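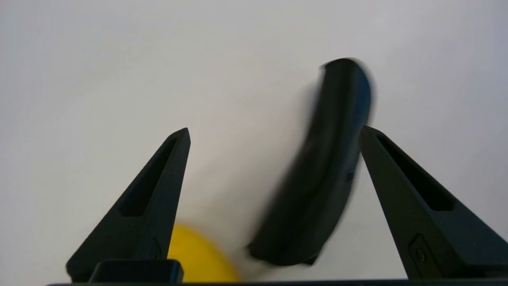

A reader of the August release wrote in to ask why "butter the size of an egg" was sitting in the quantity column with no number next to it, and whether we were planning to fix that. We're not! That phrase is the reason this collection exists, and the note got us to finally write a proper README.

Fellberg Recipe Cards

1249 handwritten recipe cards, typed up line by line, from 73 kitchen boxes lent to us in and near Vallirbridge. Every card keeps its own spelling, its own abbreviations and its own idea of what a cup is. If you like old home cooking, handwriting, or the way people write instructions for themselves, we think you'll have a great time in here.

Version 3
Released November 2023

What's in the download

cards.csv – one row per card, with title, box, category and full text
lines.csv – one row per written line, in the order it appears on the card
quantities.csv – amounts pulled out of the ingredient lines, as written and (where we could manage it) in grams or milliliters
notes.csv – everything written in the margins or on the back
biron.py – a small script that joins the four files by card_id

The script is called Biron after the first box we typed up, which has the name painted on the lid. It runs on plain Python and doesn't install anything.

How the text was typed

Two people typed each card separately, then sat down together and compared. Where they couldn't agree, both readings are kept with a slash between them, so you'll see things like "1 tsp/tbsp soda" (please don't bake from that one without thinking it over). Words we couldn't read at all are marked [?]. Crossed-out words are kept in double parentheses. Stains, tape and torn corners are recorded in the condition field, in whatever words the typist felt like using.

We left misspellings alone. "Bannana," "bananna" and "banana" all turn up, sometimes on the same card, and if you search for only one of them you'll miss some very good loaves. The search_title field has modern spellings for exactly this.
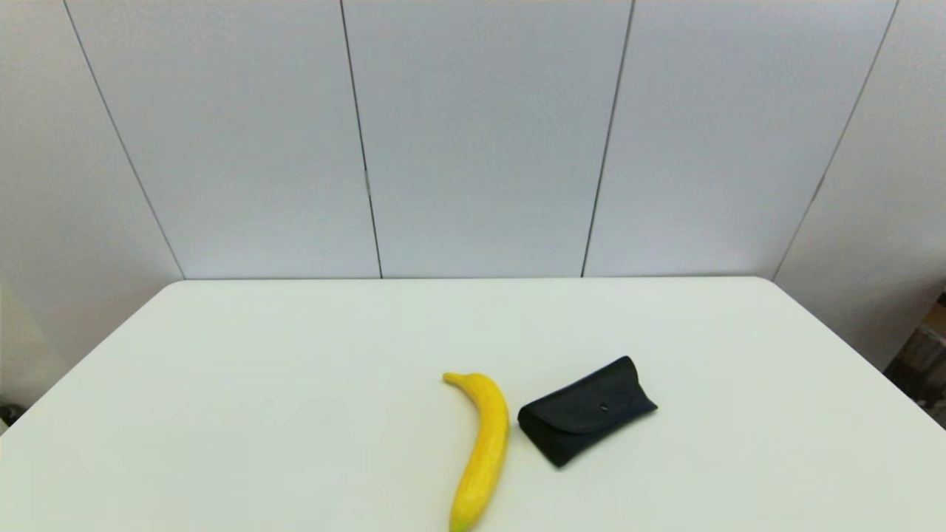 Photo: Fellberg Recipe Cards project, CC BY 4.0

Categories

We used the divider tabs from the Sydorenko box as a starting point, because they were so wonderfully thorough: Breads, Quick Breads, Bars, Pies, Pickles, Hot Dishes, Salads (Jello), Salads (Other), Sickroom. A card can only have one category. Banana bread went under Quick Breads after a long talk, although plenty of boxes file it with cakes. The original tab, if there was one, is in box_tab.

Margin notes

This is our favorite part! 286 cards have something written on them besides the recipe: oven changes, who liked it, who didn't, a phone number, a knitting row. Phone numbers and street addresses have been taken out and replaced with [removed]. Names of family members are cut down to a first initial. Everything else is there, including one card that says only "NO" across a tuna mold.

Good uses

Comparing measurements between boxes, practicing with messy text, studying how a recipe changes as it gets copied, planning a potluck. A few cards are copies of copies, and the copied_from field links them whenever we were sure of it.

Things to watch out for

The canning and pickling cards are here as history. Many of them skip steps that you need for safe storage, so please use a current guide if you want to put up jars. Oven words like "quick" and "slow" have not been turned into degrees. Dates are mostly missing, and we haven't guessed at any.

The boxes all come from one area, so there is a whole lot of rhubarb and hardly any seafood.

License and corrections

Text and photos are CC BY 4.0, script is MIT. If you can read one of our [?] words, send us the card_id and your reading. We check every one, and corrections go into the next version with the old reading kept in changes.csv.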